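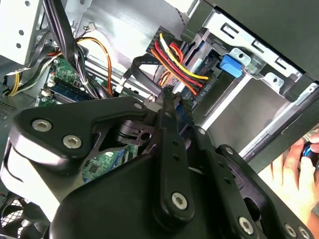 Kolico Stitch Notes, data card

What it is

A table of 1,779 embroidery stitch instructions gathered from card-making and needlework blogs, typed up by hand and tagged by stitch type. One row is one instruction, from "bring the needle up at A" to the end of that stitch. It covers French knots, bullion knots, backstitch on paper, couching, and a long tail of things bloggers made up names for.

I was asked to write this card because I complained about the last one. The last one called the set "comprehensive." It isn't. Read the section on problems before you build a pattern helper on it.

Columns

id: a plain number, no meaning
stitch: our label for the stitch
author_name_for_it: whatever the blogger called it
surface: paper, felt, cotton, other
wraps: number of times the thread goes around the needle, blank if not stated
text: the instruction as written, typos kept
tagger: initials

Where the text came from

Samira Daher wrote to the blog owners and kept the replies. Only posts with a written yes are in here. Two groups of posts came through the Zeltska craft forum, and for those the forum gave permission and the individual posters did not. I don't think that's the same thing. Samira thinks it is good enough. Filter on id below 23 if you want to leave them out.

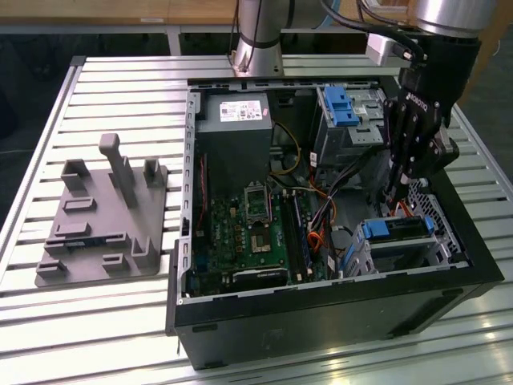

Tagging

Jaruwan Hemmin and Rok Kos tagged everything. They both did a shared batch first and compared labels, and the agreement looked great until Radomir Babić pointed out that most of that batch was French knots. On the colonial knot they disagreed constantly. We kept Jaruwan's label in those cases, which settles the file but doesn't settle the question.

Known problems

The wraps column is shaky. Bloggers say "wrap twice" and then give steps for one wrap. We recorded what they said. I would not trust it for anything with a bullion in it.

"Paper" includes cardstock, watercolor paper and at least one paper bag. Holes get pre-punched in some posts and not in others, and no column tells you which.

Thread weight is missing. People ask for it every time. Most posts just say "red floss."

There are 4 rows where the text is a supply list with no stitch in it. Panagiotis Perić wants to keep them so the ids don't shift. Fine.

Claims you may have heard

The Ledesma pattern tool says it was "tested on Kolico." It was run on the French knot rows. I'd like to see it try the rest.

Versions

Version 2 fixes the surface labels and nothing else. Version 1 is still up on the Starkov mirror with the old ones, so check which you have.

Corrections go to Rok. Send the id and the link to the original post, or he'll ask you for them.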